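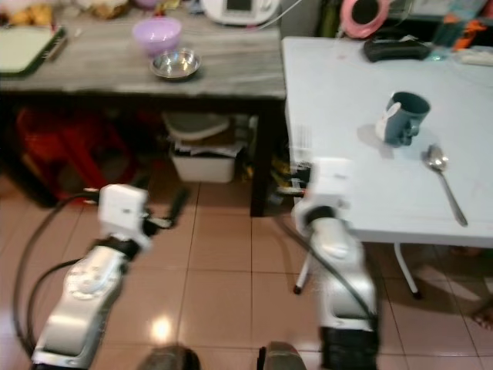 # 4 What a Menu Label Promises

Most diners believe a label such as "vegan" or "nut free" has been checked by someone. Often it hasn't. In March the Videtham survey asked 471 restaurants who decides which dishes carry a label. Many named the person who types the menu.

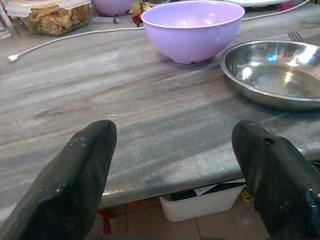
**Figure 4.1** A gray marble countertop.

Be careful with figures like these. Ultance, a chain that sells its own label to other kitchens, likes to say it has approved 2,469 dishes. Approved how? Its rules run to 2 pages, and neither page mentions shared fryers.
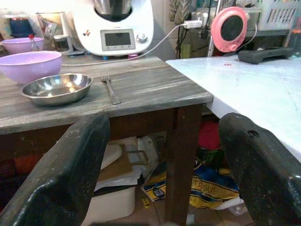 **Figure 4.2** A lilac mixing bowl on a weathered wood-grain tabletop.

A label is a claim, and a claim needs a record behind it — a supplier list, a cleaning log, a recipe that matches what is cooked.

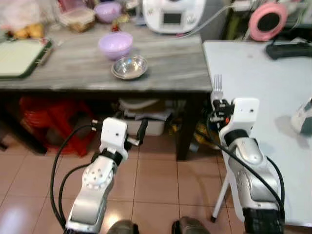

Section 4.1 looks at the Dredeck case, in which a kitchen had all three records and still served butter to guests who had asked for none. Before reading it, write down what you would accept as proof.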